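Plendach Hand-Held Gripper Recordings: Data Card and Rules of Practice
Maintained by the Radberg group. Revised March 19, 2018.

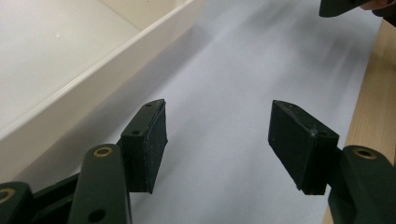 Gripper jaws open over the work surface, with the white tray at left.

Scope

This card applies to all recordings in the Plendach set made with hand-held parallel-jaw grippers. It sets out how a session is to be prepared, recorded and checked before its files are released. The current release holds 303 sessions. Sites that contribute recordings are expected to follow the rules below in full; departures must be entered in the session log.

Preparation of the tool

Finger pads must be inspected before each session. Light scuffs and surface wear are acceptable. A pad must be replaced when its covering lifts, when a screw will not hold, or when the two pads no longer close evenly. The pivots are to be moved through their full travel by hand, and any stiffness reported to the site lead. Each tool is to be serviced after 1,000 closures, whether or not a fault has been found.

Preparation of the work area

The surface should be pale, matt and free of loose items that play no part in the task. Trays and boards stay where the task sheet places them for the whole session. Where two operators share a surface, they must agree before recording who will reach first, and each must keep the jaws of the tool clear of the other person's hands.

Recording

Each recording begins with the jaws open and ends with the jaws open. The operator should move at a steady pace. Short stretches of motion blur are permitted and must not be edited out. If an object is dropped, the recording continues and the drop is noted. Operators rest for at least 10 minutes in every hour.

Checking and release

A reviewer who did not take part in the session checks the files against the log. A session with more than three unexplained gaps is withheld. Withheld sessions are kept in a separate folder and are not counted in the release total.

Hands may appear in recordings. Faces, name badges and personal papers may not, and any file that shows them is to be removed before release. Written consent is required from every operator and is held at the recording site.

Changes since January

The rule on shared surfaces has been added. The log format now follows the Stesus template, version 3. Older Rajput logs remain valid and need not be converted.

Contact

Questions on these rules, and requests to withdraw a recording, should be addressed to Mamta Tripathi, data steward, Radberg.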